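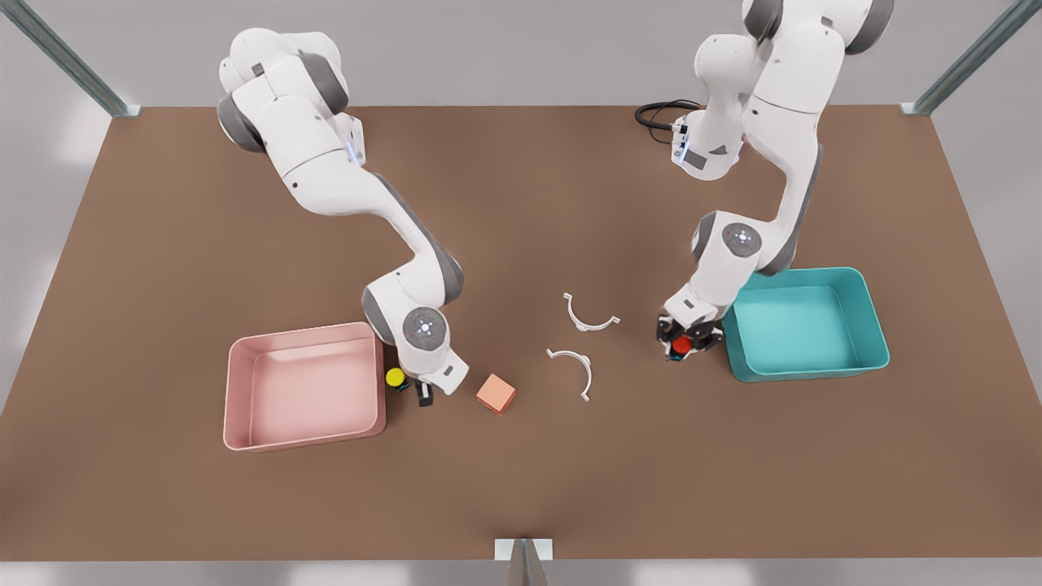 Rahimi asked that the ticket stay open until the left arm had gone through a full sorting run without losing a part, and the request was granted. The remaining entries are recorded under the same number.

Ticket 387
Cell: Ustetti two-arm sorting cell, simulation model
Site: Grustdale
Opened by: Laiba Arain
Assigned to: Haris Shaikh
Date opened: July 16, 2021
Priority: 4

Reported fault
The left gripper releases small parts before the tray position is reached. The right gripper is not affected. The fault was first noted after the March update of the model and has become more frequent.

Checks carried out
1. Joint limits of both arms compared with the Grustdale reference file. No difference found.
2. Tray positions checked against the task file. The pink tray is assigned to the right arm and the teal tray to the left. Both entries are correct.
3. Contact settings of the gripper fingers reviewed. The friction value for the left fingers had returned to the default during the update. The value for the right fingers had been kept.
4. Log of run 54 reviewed. The grip was lost at step 2000, during the move toward the teal tray.

Action taken
The left finger friction value was restored from the earlier configuration. The closing force was left unchanged. The model was reloaded and both arms were returned to the start pose before testing resumed.

Note from G. Abbasi
The two white arc pieces are not part of the sorting task and are not to be added to the pick list. Any change to their position must be entered in the task file before a run is started.

Status
Awaiting the full run requested above. The restored value is to be locked in the configuration so that later updates do not overwrite it. K. Betancur will approve closure.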